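Prornthorpe library to stay open through move, lending rules change

15 May 2003

The Prornthorpe public library will keep lending books while its collection moves to the former Kassab furniture store on the square, town officials said. The new building is due to open in August.

The town bought the Kassab building last year after the store closed. The present library, a two-story house on Mill Street, has no elevator, and the upper floor has been off limits to the public since an inspector found sagging joists under the history shelves. Most of those books have been in boxes ever since.

Danica Vrabec, the head librarian, told a public meeting that the Mill Street desk will keep its usual hours until the last week before the move. After that the library will shut for 11 days. Books that fall due in that time will be given a new due date, and no fines will be charged.

"If you have something at home and you are not sure when it is due, keep it until we open again," Vrabec said. "We would sooner have it on your shelf than in a box on ours."

The limit on loans will go up before the closing. Cardholders will be able to take out as many books as they like, with the exception of new fiction and anything on a waiting list. Vrabec said every book checked out is one less to pack.

The business and self-help shelves will move first, along with travel and cooking. They are the smallest sections and will be used to test the new shelving, which was ordered from Stadura and has already been delivered. Children's books will go last so that the summer reading program can start on Mill Street as planned.
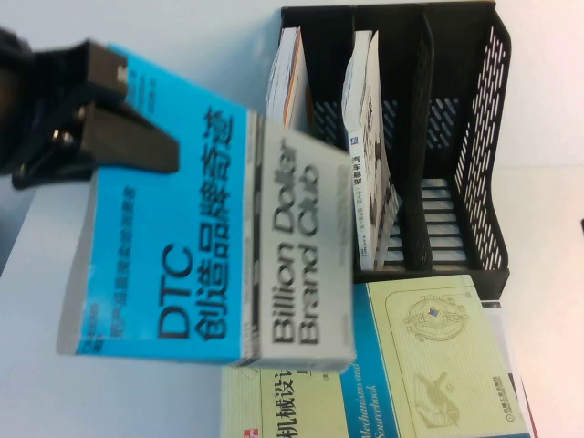
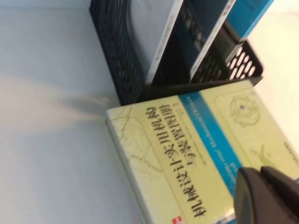 Readers who want a title from a section that has already moved can ask for it at the desk. Staff will bring requests back from the square twice a week. Magazines will not be available during the move, but the daily papers will still be put out each morning in the front room.

The building work has gone mostly to plan. The store's display windows have been replaced, and a ramp has been poured at the side entrance. Boris Oravec, who is running the job for the town, said the old carpet came up more easily than expected but that the floor under it needed leveling in two places. That work is finished. The heating is still waiting on a part from Pladex, and Oravec said it would not hold up the opening.

"We don't need heat in August," he said.

The new library will have nearly twice the shelf space of the old one, all on one floor. There will be a separate room for children, a reading area by the front windows and a meeting room that can be booked by local groups. The meeting room will seat 100 people. It will have its own door, so that it can be used in the evening when the library is closed.

Parking was the main subject of questions from the audience. The store's lot has been cut back to make room for the ramp and a bus stop. Estela Lagos, who lives behind the square, asked where people were supposed to leave their cars on market days. Oravec said drivers could use the lot behind the post office, a short walk away, and that signs would be put up before the opening. Lagos said the post office lot was full by nine on market days already. Oravec said he would look at it.

Vilém Koubek asked what would happen to the Mill Street house. The town has not decided. A repair estimate for the upper floor is expected in the fall, and the house will be locked and kept heated through the winter. The garden will stay open to the public.

Duplicate and worn books will be sold from tables in the garden on two afternoons before the closing. Hardcovers and paperbacks will be the same price, and money from the sale will go toward large-print books. The library is not accepting donated books until after the move.

Library cards will stay the same, and so will the phone number. The book drop on Mill Street will be sealed on the day the library closes. A new one has been set into the wall beside the side entrance on the square.

Email this story (2)

READER COMMENTS (4)

silvia pešek
Will the inter-library loans still come in during the 11 days? I have one on order and it took forever last time.

millstreet_reader
They should hold those for you. When they closed for the roof, mine was kept at the other end and sent once they were open again. I would call the desk to be sure.

V. Koubek
I hope somebody thinks hard before selling the house. The stairs are bad but the front room is the best place to read in this town.

Hank
Ms. Lagos is right about the post office lot. Go look at it on a market day.

Contact the newsroom | Copyright 2003 | Back to top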